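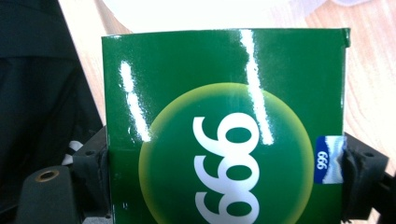
Figure 2. Wrist view from the hand-held gripper during a demonstration. A glossy green carton is held by its left and right edges between the padded fingers.

4.2 Collecting the demonstrations

All demonstrations for the carton task were given by hand, with the hand-held gripper, and then a smaller set by remote control for comparison. Same fingers and same pads on both. The operator picks up a box, carries it over the table, sets it down in the tray, lets go. One episode = one pick and one place. No scripted motions anywhere.

Three operators (Baird, Guimarães, Swati). Each got a short practice block that we did not keep. Instructions were kept short on purpose: grip by the edges, don't squeeze past first contact, move at a speed you would use at home. Operators were not told what the policy would see, which in hindsight cost us some episodes, see below.

Hand-held set: 949 episodes after filtering. Remote set: 100 episodes, all by Guimarães, recorded in September on the Trindade arm. The remote set is slow to collect and we stopped when we had enough for the comparison in Section 5. Median lenght of a remote episode was well over that of a hand-held one, mostly time spent lining up the fingers before closing.

Filtering. An episode was thrown out if the tracking dropped, if the box left the fingers before the tray, or if the operator re-gripped more than once. Dumitrescu did the first pass, Mendonça the second. Disagreements went to a third viewing. 65 episodes were removed this way, the majority for tracking.

4.3 Glare and lettering

Glossy packaging was a bigger problem than we planned for. In Figure 2 two bright streaks run down the face of the box and wash the green out to white, one of them reaching into the circular emblem. The streaks move when the wrist moves, the print does not. Early policies seemed to follow the streaks. Tilting the box by a few degrees at test time was enough to shift the predicted grasp, even with everything else held fixed.

We tried three things. Lower exposure: helped on the glossy boxes, hurt on the dark ones. A diffuser over the lamp: helped a little, but changes the room and so the remote set no longer matched. Random bright bands added to the training images: helped most, kept for all reported results.

Orientation is a related issue. Boxes were handed over any way up, so the print often arrives rotated, as with the 999 in Figure 2, whose digits read like 666 from the wrist. We do not use the text as a cue and no label of box identity is given to the policy. An earlier version on the Rirow data did use one, and it failed on rotated boxes in a way that took us a while to spot.

Edges matter more. With the fingers on both sides of the carton a good part of the outline is hidden, and what is left is mainly the top edge. Bent flaps change that edge. We left boxes with bent flaps in the set, they are common in use and removing them made the policy worse on worn stock.

4.4 What we log

Images from the wrist, finger opening, tool pose, and a time stamp for each. No force signal on the hand-held tool, so squeeze has to be guessed from the opening alone. For the remote set we do have motor current, but it is not used in training, to keep the two sets comparible. The split used in all tables was frozen on 4th October and has not been changed since.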